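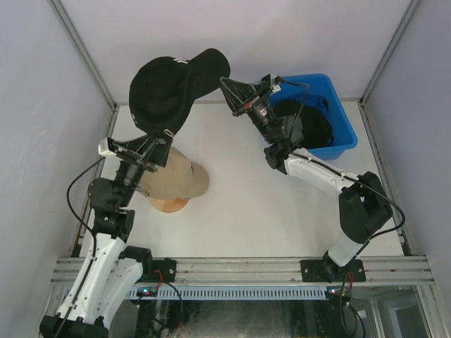

How to Assess a Two-Armed Robot on a Hat-Sorting Chore
Skollham Household Automation Guides
Prepared by Saoirse Doherty and Osaze Effiong. Updated Jan 27, 2025.

Purpose
This guide is intended for retailers, care facilities and community workshops that are considering whether a two-armed robot could take over the tidying of caps and hats. It sets out a short bench assessment that staff can complete in one afternoon without programming experience.

Soft goods remain difficult for machines. A baseball cap has a stiff bill and a crown that collapses under pressure, and a gripper that holds one part well may crush the other. Results obtained with boxes or tins should not be relied upon when assessing headwear.

Before you begin
You will need a pair of arms that can reach a common area, an open bin, a head-shaped display stand and 12 caps. Include dark and light colours, and at least one cap with a metal ring on the rear strap. Confirm that all cables clear the elbow joints through the full range of movement. Staff must keep their hands outside the enclosure while the arms are powered.

Step 1. Set the starting position
Dress the stand with one cap, bill to the side. Place another in the bin. Record which way each bill points, as orientation has a considerable effect on the grasp.

Step 2. Test the single-arm lift
Instruct one arm to take a cap by the crown and raise it clear of the stand. Hold for 5 seconds. A cap that rotates in the fingers should be recorded as a partial result, even where it does not fall.

Step 3. Test the handover
Bring the second gripper towards the bill with its fingers open. The first gripper should release only after the second has closed. In our November trials at Lelliscombe, this was the step at which most attempts failed — usually because the first arm let go too early. Allow 3 attempts per cap and do not adjust the cap by hand between them.

Step 4. Test placement
Ask the robot to put the cap into the bin, then repeat the exercise with the stand as the destination. Placement on the stand is the harder of the two tasks. The crown must be open and the cap must be lowered squarely.

Step 5. Record the outcome
Enter each attempt as complete, partial or failed, and note any human intervention. The Skundix score sheet may be used for this purpose, as may the older Ó Dálaigh form.

Interpreting the results
At present, we consider supervised sorting into a bin to be a reasonable expectation. Dressing a display is not yet dependable enough to be left unattended. Organisations that require finished displays should continue to assign this work to staff and repeat the assessment when the gripper or control software is changed.

Completed score sheets should be retained for 2 years.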